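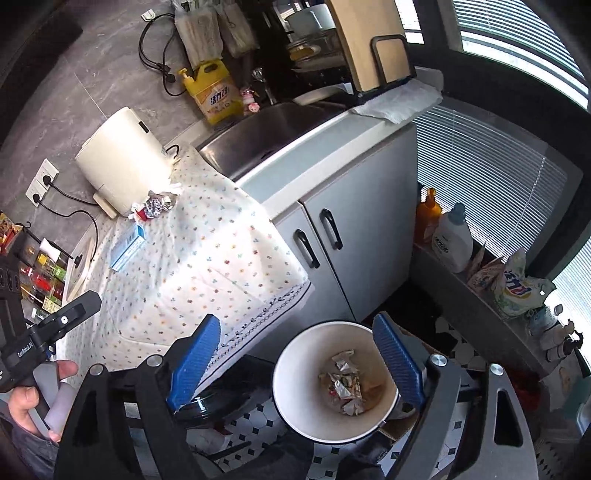 Crumpled foil wrappers and paper scraps in a white bowl

A candy wrapper is the packaging placed directly around a single piece of candy or chocolate. It keeps out moisture and light, stops pieces from sticking together, and gives the maker a surface for printing. Wrappers are usually made of paper, foil, plastic film, or layers of these joined together.

Materials

Waxed paper is the oldest type still in wide use and is common for taffy and caramels. Aluminum foil replaced tin foil for most chocolate during the 20th century. It holds a fold without glue and blocks light well, but it tears easily when thin, and many makers back it with paper. Plastic film is cheaper and can be sealed by heat.

Wrapping methods

In a twist wrap, the sheet is rolled around the candy and one or both ends are turned. A fold wrap is tucked flat underneath, as on toffee squares. Foil for round or molded chocolates is pressed over the piece and smoothed with brushes. Flow wrapping forms a tube of film around the candy, then seals and cuts it at each end — the method used for most candy bars.

Early wrapping was done by hand. At the Juntunen works in Ketosside, 24 wrappers were employed at long tables before the first twist machine was installed. The machine handled 600 pieces an hour, later raised to 800.

Disposal

Plain foil can be recycled in many areas, though small pieces often fall through sorting screens. Some programs ask households to press clean foil into a larger ball. Foil bonded to paper or plastic is harder to process and usually goes to landfill.

Collecting

Wrappers are collected for their printing and are normally stored flat, between sheets of acid-free paper. The collection of Kálmán Halász, now held in Ketosside, contains 2,545 wrappers, most of them from chocolates.

See also

Aluminum foil
Waxed paper
Food packaging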